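**Dretholm 무선 청소용 제습 탈취제, 리필형**

제조사 설명만 읽으면 이 통 하나로 옷장 냄새, 신발장 습기, 싱크대 밑 곰팡이까지 다 해결될 것 같다. 우리 가게에서 팔고는 있지만 그 말을 그대로 옮겨 적을 생각은 없다. 염화칼슘 제습제에 활성탄 주머니를 붙인 물건이고, 성능도 딱 그 정도다.

## 기본 사항

- 구성: 본체 1개, 리필 4개
- 리필 용량: 개당 300 g
- 추가 리필: 개당 2,000원
- 향: 무향 (포장에는 '숲의 공기'라고 적혀 있는데 맡아 봐도 모르겠다)
- 색상: 흰색, 회색

## 제습은 되나

된다. 문을 닫아 두는 좁은 공간이라면 물이 꾸준히 찬다. 장마철 옷장에서는 리필 하나가 5주쯤 갔고, 10월에는 그보다 훨씬 오래 버텼다. 포장에 적힌 '최대 석 달'은 어떤 습도에서 잰 값인지 나와 있지 않다. 수입사인 Enora에 조건을 물었더니 같은 문구를 다시 보내 주었다.

거실이나 욕실처럼 트인 곳에 두는 것은 말리고 싶다. 통에 물이 고이니 뭔가 하는 것처럼 보이지만 방 전체 습도는 거의 그대로다. 그런 용도라면 전기 제습기를 사는 편이 낫다.
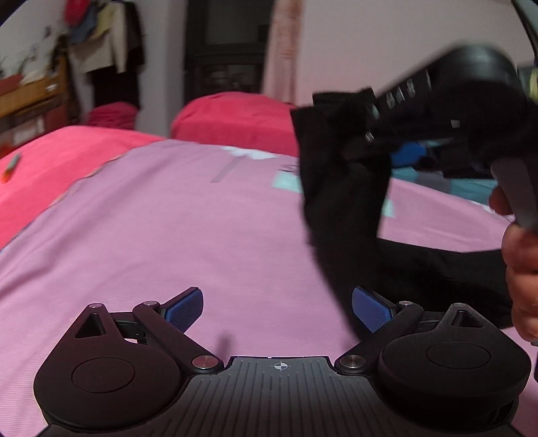 Marijke De Smet은 이 평가가 너무 박하다고 했다. 반지하 신발장에 두 통을 넣고 장마를 났는데 가죽 구두에 곰팡이가 피지 않았고, 전에 쓰던 Fleltham 제품은 뚜껑이 헐거워 물을 두 번이나 쏟았다는 것이다. 뚜껑 얘기는 맞다. Dretholm 쪽이 확실히 단단하게 잠긴다. 다만 구두가 멀쩡했던 것이 제습제 덕인지 그해 신발장 문을 자주 열어 둔 덕인지는 알 수 없다.

## 탈취는 글쎄

활성탄 주머니가 너무 작다. 새 옷장의 접착제 냄새는 조금 줄어든 듯했으나 환기만 시킨 옆 칸과 비교하니 차이를 말하기 어려웠다. 운동화 냄새에는 효과를 느끼지 못했다. '냄새 99% 제거'라는 문구에는 시험 방법이 붙어 있지 않아서 이 페이지에서는 뺐다.

## 쓸 때 주의할 점

고인 물은 염화칼슘 용액이다. 가죽이나 금속에 닿으면 얼룩과 녹이 생기므로 바로 물로 닦아 낸다. 눕혀 두지 말고, 아이와 반려동물 손이 닿는 바닥도 피한다. 리필을 갈 때는 고무장갑을 낀다.

리필은 전용 규격이다. 다른 회사 제품도 억지로 밀어 넣으면 들어가지만 뚜껑이 끝까지 잠기지 않는다.

## 교환과 반품

비닐을 뜯지 않은 것만 받는다. 배송 중에 샌 제품은 상자째 사진을 찍어 보내면 새것으로 바꿔 준다. 회색은 현재 품절이고 재입고 시기는 Enora에서 답이 없다.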